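Trays – gallery

Garar is a small tea room with a short menu and a lot of carrying. Bezawit Gashaw runs the front of it and does most of the buying, and she asked for the trays to have their own page alongside the cups and the linen. They get more use than anything else in the building. Each one goes out with a pot, a jug and whatever has been ordered from the counter, comes back with crumbs on it, gets wiped and goes out again.

Round trays were used for the first five years. They looked good on a stand but two of them would never sit side by side on the smaller tables, and the pot always ended up over one edge. The change to a rectangular shape was made in March, before the garden opened. There are now nine in use and a few older ones kept on the top shelf for outdoor tables.

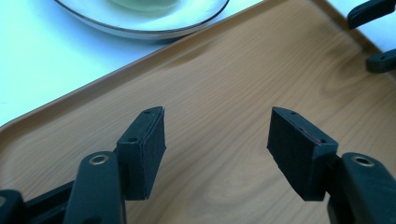
Rectangular serving tray with a light wood-grain surface.

The pale finish was chosen over a dark one called Terkar, which was tried for a fortnight. Dark trays show every ring of dried milk and every grain of sugar. The light ones show tea stains sooner, but tea comes off with a damp cloth if it is done the same day. For anything stubborn, bicarbonate of soda on a soft sponge is enough. Scouring pads are kept well away from them.

A few notes on loading, for anyone starting on the floor. The pot goes on first, towards the middle, with the spout pointing inwards. Cups go either side of it – stacked for carrying only if they are the plain white ones. The Virág cups have thin handles and travel separately, each on its own saucer. Cake plates go on last and come off first. Eight cups is the limit whatever the size of the party, and a second trip is always better than a full tray on the garden step.
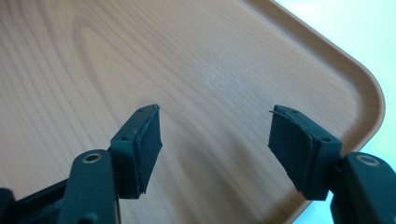
The grain, with the rim curving round at one corner.

Real wood was considered and priced. Pramesitz made a sample in beech, and it was a lovely thing to hold, but it needed oiling and it would have been heavy by the end of a Saturday-sized crowd. The printed grain does the job well enough on a table, with its long wavy lines and, in one part, a set of nested ovals like the figure in sawn pine. Where the light falls on it there is a faint pebbled texture. The raised rim goes round the corner in a broad curve, so a cloth follows it easily and there is no sharp angle to dig crumbs out of. The beech sample is still here and holds the bread at staff lunch.

Trays are stored on their long edge in the rack beside the hatch, never flat in a pile while damp. Spare ones are listed in the stock book under 637, with the cutlery baskets.

Next page: milk jugs and sugar bowls.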